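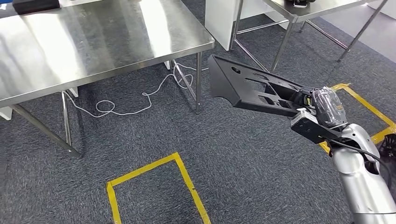

Stodance Building Users' Group
Minutes of the meeting held 2019-08-15

1. Minutes of the previous meeting
Agreed as a correct record, with one correction: the supplier under item 3 should read Jalali, not Itent.

2. Water charges
The metered figure for the quarter was 248 cubic metres. The increase is attributed to the cistern fault on the upper floor, repaired under the existing contract. A leakage allowance has been applied for. No reply to date.

3. Heating
Jalali has quoted for replacing four radiator valves on the north side. The quote excludes draining down. Agreed to ask for a revised price with draining down included – work to be finished before the heating comes on in October.

4. Bicycle store
Over 50 key fobs are recorded as issued, several to tenants who have left. Agreed that old fobs will be cancelled once Alora has sent its current staff list. Itent's list has been received.

5. Car park lining
Deferred. The second quote is outstanding.

6. Any other business
Alora asked whether the goods lift could be reserved in advance. Agreed in principle, mornings only, through the front desk.

Next meeting: October, date to be circulated with the agenda.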